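3. Sources and method

3.1 The town records

The study rests mainly on the minute books of the town of Cisach, which run with few gaps through the war years and the unsettled decade that followed. The books were kept by a series of clerks whose habits differed a good deal. The first wrote full entries, with the names of those present and the reasons given for each vote. His successor wrote down only the outcome. For the second half of the war we therefore know what the town decided about billeting, firewood and the repair of the river road, but seldom who argued for what.

Two other groups of papers fill part of this gap. The Mishra papers are the letters and account books of a merchant family that supplied flour and salt beef to the garrison and later filed claims for goods never paid for. The Wundness parish register gives baptisms, marriages and burials for the farms on the east bank, where many of the families that left at the peace had lived. The register was copied by hand when the original binding failed, and the copy has errors. Where a surname appears in more than one form we have used the form in the town minutes.

3.2 Building the file of households

Each person named in the minutes as a taxpayer, officeholder, petitioner or debtor was entered once for every mention. This gave around 2,000 entries. Entries were then joined into households by surname, location and trade. Joins that depended on surname alone were not accepted. The result leans toward men with property. Tenants appear mostly when they fell behind on rent, and the enslaved people of the town appear almost only in wills and in the Mishra accounts.

We marked a household as having left if it met 2 conditions: it stopped paying the town rate within a year of the evacuation, and it did not appear in the first tax list made after the peace. This is a strict rule. A widow who stayed on with a married daughter would be counted as gone under it, and at least one such case is known from the letters.

3.3 Loose papers

The minute books refer to receipts, petitions and muster lists that were once folded between the pages. Of these, 34 survive and are now stored apart from the volumes at the Nornska reading room. They carry no original numbers. We matched them to the minutes by date and subject, and 10 could not be placed with any confidence. These were left out of the counts in Section 4 but are quoted where the text bears on the argument.

The transcripts were checked against the originals and closed on Tuesday, April 28, 2026. Corrections received after that point are not included.

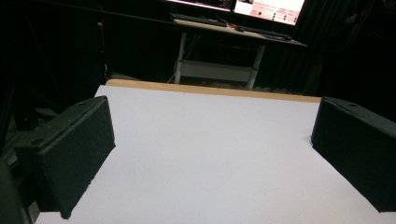

Figure 1. Two black gripper fingers with finely textured surfaces, over a flat white tabletop.

3.4 Limits of the evidence

The chief weakness is the silence of the books during the months of occupation. No meeting was recorded from the arrival of the garrison until the following May, and the clerk who resumed the record did not try to reconstruct what had been missed. Claims filed after the war cover this period, but they were written by people with a reason to stress their losses and their loyalty. We use them for dates and places, and treat the sums claimed as upper limits.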